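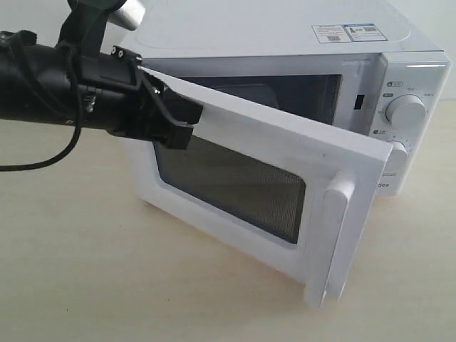
The Board of the Skullholm Residence Cooperative met in regular session on August 30, 2020, in the ground floor meeting room, to consider the condition of the electrical wiring in the shared kitchens and other business listed in the posted agenda. The Chair called the meeting to order and the Secretary confirmed that a quorum was present. Notice of the meeting had been posted in both stairwells within the time set by the bylaws. Members were reminded that the appliance register for the kitchens is still incomplete. Entries may be made without moving the unit where the labels can be reached from above, as with the white microwave oven, which carries two small labels side by side on its top near the back. Forms for the register are kept in the office and should be returned there.

1. Approval of the Agenda

The agenda was approved with one change. The item on bicycle storage was moved ahead of the item on the roof so that members who had come for that discussion could leave early.

2. Approval of Previous Minutes

The minutes of the March meeting were presented. A correction was requested under the heading of laundry room hours, where the closing time had been given for the winter schedule only. The Secretary will add the summer schedule. With that correction the minutes were approved. There were two abstentions from members who had not attended in March.

3. Matters Arising

(a) Front entry lock. The lock was replaced in the spring. Members who have not exchanged their old keys are asked to do so at the office. The old keys no longer open the front door but still open the trash room, and the Board wishes to have all of them back before the trash room lock is changed.

(b) Mail for former residents. Mail continues to arrive for persons who moved out some time ago. The office will return such mail to the carrier. Residents are asked not to leave it on the radiator cover.

(c) Noise from the courtyard. No further letters have been received. The matter was closed.

4. Electrical Wiring in the Shared Kitchens

The Chair introduced the written report from Leltis, the contractor engaged to inspect the wiring in the four shared kitchens. The report had been available in the office for inspection, and the Secretary read the summary into the record.

The report finds that the wiring in the north and west kitchens is sound and needs no work at this time. In the east kitchen, two outlets on the long wall share a circuit with the hallway lights. In the south kitchen, the cover plates are cracked and one outlet has come loose from its box. The panel serving the east and south kitchens is rated at 100 amperes. Leltis considers the panel adequate for present use but recommends that the hallway lights be moved to a circuit of their own.

A member asked whether residents would be required to stop using the east kitchen until the work was done. The Chair replied that the report makes no such recommendation. The Board agreed that a notice should nevertheless be posted asking residents not to run more than one heating appliance on the long wall at a time.

The Board then discussed the order in which the kitchens should be taken. One view was that the south kitchen should be first on account of the loose outlet. Another was that the loose outlet was a small repair that could be made at once, under the existing maintenance agreement, leaving the larger work in the east kitchen to be scheduled separately. The second view was adopted without objection.

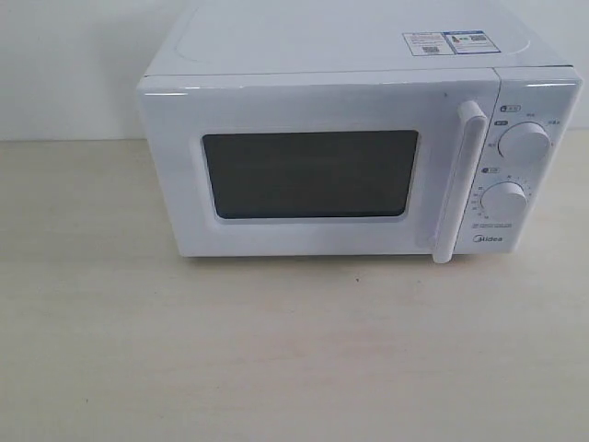 Noman Warraich asked that the minutes show his concern about the timing of the east kitchen work. He noted that the kitchen serves the whole of the third floor, that several residents on that floor work nights and cook in the early afternoon, and that a closure during the day would fall on them more heavily than on others. He requested that Leltis be asked to divide the work so that at least one burner and one outlet remain in service at all times. The Chair undertook to put the request to the contractor in writing and to report the answer to the third floor directly, without waiting for the next meeting.

Motion: That the Board accept the Leltis report and authorize the separation of the hallway lights from the east kitchen circuit, at the quoted price of $543, to be charged to the building reserve.

The motion was seconded and discussed. A question was raised about whether the price included patching and painting of the wall. The Secretary consulted the quotation and confirmed that patching is included and painting is not. An amendment was offered to have the painting done under the regular maintenance schedule. The amendment was accepted by the mover.

The motion as amended was carried.

5. Bicycle Storage

The Board received a written request, signed by residents of the second and fourth floors, for more bicycle storage in the basement. The present rack is full and bicycles are being left against the boiler room door. The Chair reminded members that the boiler room door must be kept clear at all times and that this is a condition of the policy held with Skenard.

Two possible locations were discussed. The first is the alcove beneath the rear stairs, which is dry but narrow. The second is the former coal room, which has more floor space but a high threshold. Members who ride daily spoke in favor of the alcove. It was pointed out that the alcove holds the folding tables used for meetings and that these would have to be moved elsewhere.

A member proposed a yearly tag system under which untagged bicycles could be removed after notice. There was general support for tags and some disagreement about the length of the notice. The Board settled on one month.

Motion: That wall hooks be installed in the alcove beneath the rear stairs at a cost of up to $100, and that a tag system be started when the hooks are in place.

The motion was seconded and carried. One member voted against and asked that the reason be recorded, namely that the former coal room had not been measured.

6. Roof and Gutters

Gondal, the roofing firm, has completed the repair to the flashing on the north side and has submitted an invoice for $442. The Chair reported that the work had been looked at from the attic and from the fire escape. The Board approved payment.

The gutters were not part of that repair. Leaves from the neighboring lot collect at the northeast corner, and water runs down the brick there in heavy rain. Members asked whether a guard could be fitted. The Chair will ask Gondal for a price. A member living on the top floor asked that any work on the gutters be announced ahead of time so that windows can be closed and plants taken in from the sills.

7. Kitchen Furnishings and Common Appliances
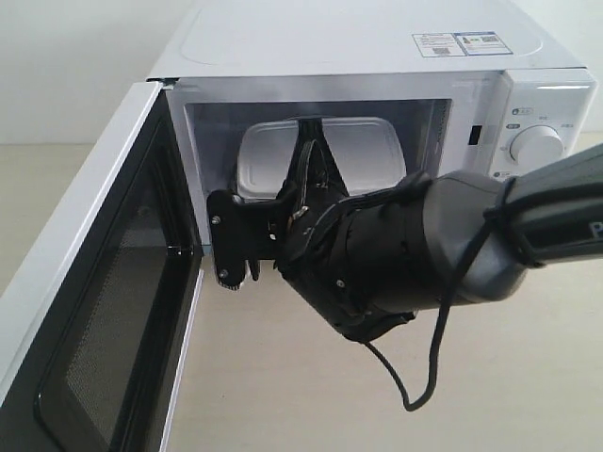
Item 7: Microwave oven, shown with door open.

The Board reviewed the rules for appliances in the shared kitchens. The rules were last revised before the third floor was added to the cooperative and still refer to a kitchen that has since been made into an apartment. The Secretary had circulated a revised text, which was taken section by section.

Section 1, on cleaning after use, was approved as written.

Section 2, on personal appliances, was amended. The draft would have barred residents from keeping personal appliances on the counters overnight. Several members considered this too strict for kettles and toasters. The amended text permits one small appliance for each apartment, provided it is unplugged when not in use and marked with the apartment number.

Section 3, on refrigerators, was sent back to the Secretary for redrafting. Members could not agree on whether unlabeled food should be thrown out weekly or every two weeks, and the wording on shared condiments was found unclear.

Section 4, on reporting faults, was approved with the addition of a sentence stating that faults may be reported by telephone as well as on paper.

8. Correspondence

A letter was received from the city regarding the schedule for collecting large items from the curb. The schedule has been posted by the trash room. A letter was received from a resident thanking the Board for the new bench in the courtyard and asking for a second bench nearer the gate. The letter was received and filed, and the request will be considered with the spring budget.

9. Other Business

The lights on the rear stairs switch off before a person carrying groceries can reach the third floor. The office will have the timer lengthened.

The piano in the meeting room was offered to any resident willing to pay for its removal. No offers were made. It remains in the meeting room.

10. Adjournment

The date of the next regular meeting will be posted in both stairwells. There being no further business, the meeting was adjourned on a motion duly seconded.

Respectfully submitted,
Secretary to the Board
Skullholm Residence Cooperative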